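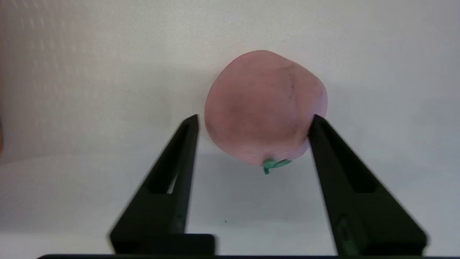 Photo: Ondska

Relief & Field Equipment > Shelter > Family units

Marnari Family Shelter

The Marnari is a framed tent for families who have had to leave home and will be living at a reception site or camp for months. It sleeps 5 people. Ondska sells it to aid agencies, local governments and church groups, by the unit or by the pallet. We don't sell it for camping, and it would make a poor camping tent: it is heavy, it takes two people to put up, and it doesn't fold down small enough for a car boot with anything else in it.

It replaces the older Baleck shelter, which we stopped making when the last of the cotton canvas ran out. Agencies that still have Balecks in store can keep using them. Spare poles and pegs for the Baleck remain available, but we no longer have flysheets.

What it is made of

The outer is a polyester and cotton blend, coated on the weather side. The inner is plain cotton and hangs from the frame on toggles, leaving an air gap between the two. The frame is galvanised steel tube in short lengths that slot together, with a sprung button at each joint. The floor is a separate woven polythene sheet with raised edges that tie to the inner walls. On dry, level ground you can leave it out and use the families' own mats, though most sites fit it anyway.

There are two doors, one at each end. Each has a mosquito mesh panel behind it and a storm flap in front. The zips are the part that wears out first on any family tent, so both doors can also be closed with ties, and the zips can be unpicked and replaced without taking the shelter down. A replacement set comes in the repair bag.

The clear opening of each door is 710 mm wide with the flap rolled back. Many wheelchairs will pass through, but some won't, and the sill needs to be pegged flat first. If you know you will be housing people who use wheelchairs, ask for the wide-door end wall. It goes on in place of a standard end and uses the same poles.

The privacy divider

Every shelter includes one hanging divider. It clips to the ridge and splits the sleeping space into two rooms. We added it after the trial at Suksawat, where families sharing with grandparents or with another household were hanging blankets from the roof and pulling the inner out of shape. The divider is opaque, reaches the floor and can be moved along the ridge. Extra dividers are sold singly.

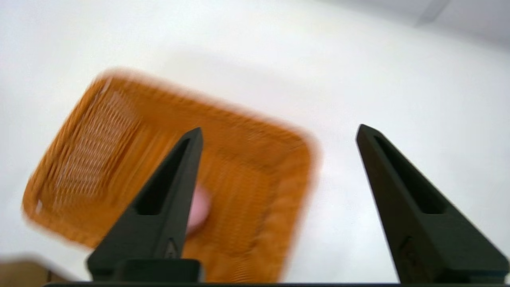 Shallow woven basket, orange, with rounded corners.

Putting it up

Two people who have done it before can manage without trouble. For a first go, allow three and a bit of patience. The instruction sheet is drawings only, printed on plastic-coated card, and there is one in every bag.

Clear the ground of stones and stubble. Lay the outer flat, with the printed arrow pointing away from the usual wind. Build the ridge on top of it, then the two side frames, then lift one side at a time. Peg the four corners before anything else. Hang the inner last. On sand or very soft soil the standard pegs won't hold, and you will want the long pegs or filled bags on the guy lines.

Leave space between units. The guy lines need more than people expect, and site planners working from a drawing often forget them. The gap also has to work as a fire break, so follow whatever distance your agency or the local fire service sets, and measure it from the walls. Guy ropes are white with a reflective fleck. Children still trip on them.

Cooking and heating

Do not cook inside the Marnari. The outer is treated to slow the spread of flame, but it will burn. The inner is not treated.

A stove opening can be fitted at the factory for cold sites. It is a metal plate with a collar, set into the roof panel at the end away from the main door, and it is closed by a flap when not in use. It can't be added in the field. The stove and flue are not included, and we would rather you bought them from somebody who can show your staff how to set them up. Carbon monoxide alarms are stocked under Safety.

Packing and shipping

Each shelter comes in one main bag and one pole bag. Both have webbing handles along the sides for a two-person carry. The bags are plain, with a panel where an agency can stencil its own mark. We can print logos on the bags for orders of 700 units or more. We don't print on the shelter itself, and please don't paint on the roof, as paint cracks the coating.

Relief orders travel on pallets. A loaded pallet of shelters weighs 181 kg including the base and wrap. It can be moved with an ordinary pallet jack, and the bags can come off by hand at a site with no forklift. Stack no more than two pallets high.

Keep stored shelters dry and off the floor. If a bag has been opened, check the contents against the list stitched inside the lid before it goes back into stock. Missing ridge joints are the usual trouble. Without them the shelter can't be raised at all, and they are small enough to be left in the grass.
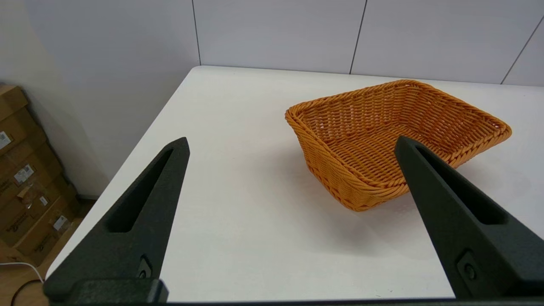 Shelters coming back from a closed site need more care than new stock. Brush them down, wash them with plain water, and dry them fully before packing. Mould will not weaken the outer much but it ruins the cotton inner, and the smell doesn't come out. Inners can be ordered alone. Many agencies give the inner away with the family's other belongings and fit a new one for the next household, which we think is fair enough.

How long it lasts

That depends on sun more than rain. In strong sun the roof panel goes first, along the ridge, where the cloth is tight. A shade net over the roof helps a good deal and makes the inside easier to bear in the middle of the day. The net is an extra. It stands on its own poles and does not touch the shelter.

We cover faults in sewing, zips and frame for one year from the day the shelter is put up, if you send us the site record, or from delivery if you don't. Wind damage isn't covered where guy lines were left off.

A tent is a tent. When people are likely to be kept waiting for years for a decision on their claims or a safe road home, money is better spent on something with solid walls, and we say so to buyers who ask. The Marnari is meant for the time before that, when families have crossed and need a door they can shut.

What's in the bags

Outer with two doors
Inner with mesh panels
Floor sheet
Frame set and ridge joints
Privacy divider
Guy lines, standard pegs and a mallet
Repair bag: patches, thread, needles, zip set, spare buttons
Instruction card

Extras

Wide-door end wall
Stove plate (factory fitted, ask when ordering)
Shade net with poles
Long pegs
Extra divider
Replacement inner

Comments from buyers 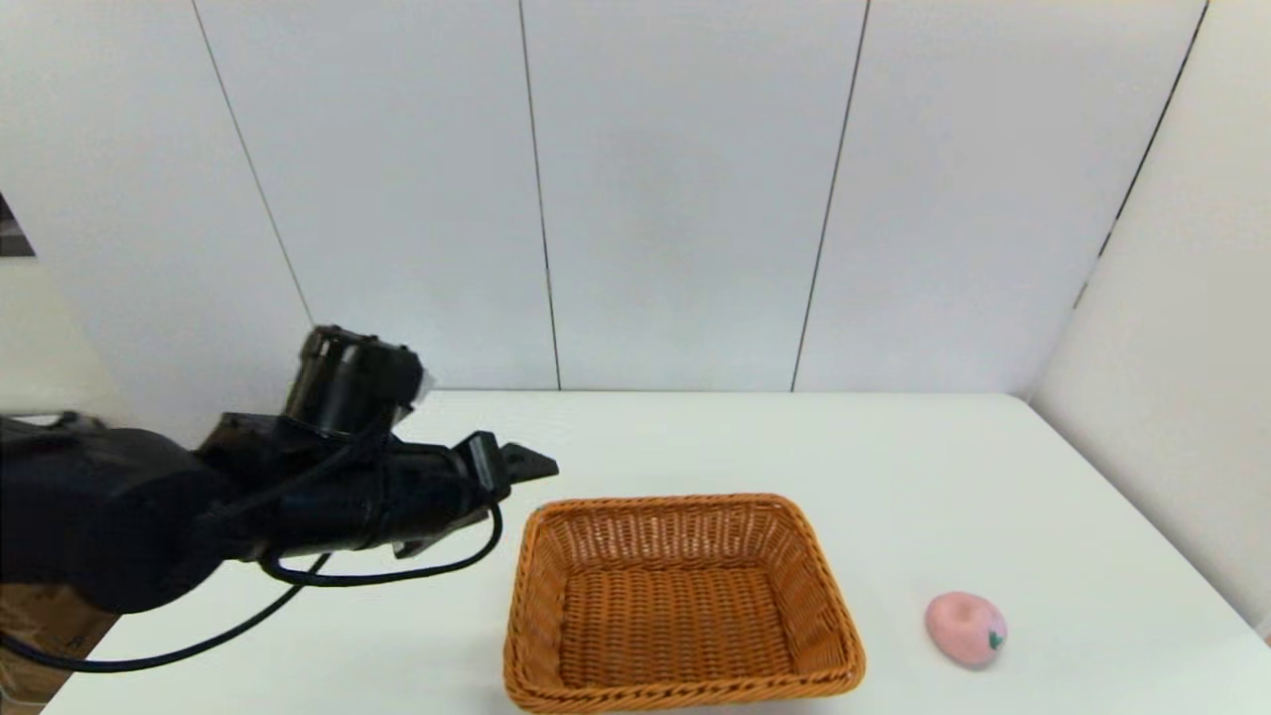

Emil Bühler wrote that the doors and the divider were the best things about the shelter and that the floor sheet was the worst. His team found that the corner ties pulled out when families swept water towards the door, and they ended up sewing them back on with thread from the repair bag. He would also like a hook at each end for hanging a lamp, as people were using the toggles and tearing them off.

Reply from Ondska: The corner ties were changed in April. They are now stitched through a backing patch on both sides of the sheet. If your floor sheets have the older ties, tell us how many and we will send patches at no charge. Lamp loops are being looked at for the next production run. Until then, use the ridge pole and not the toggles.

Ordering

Prices depend on quantity and where the goods are going, so we quote for each order. Tell us how many shelters you need, the delivery port or airport, and whether you want the stove plate. A single shelter can be bought for trial or training, and we take it back if it returns clean and complete. For part orders, quote the code stitched beside the contents list so the joints match your frame.

Page last changed 05/04/2019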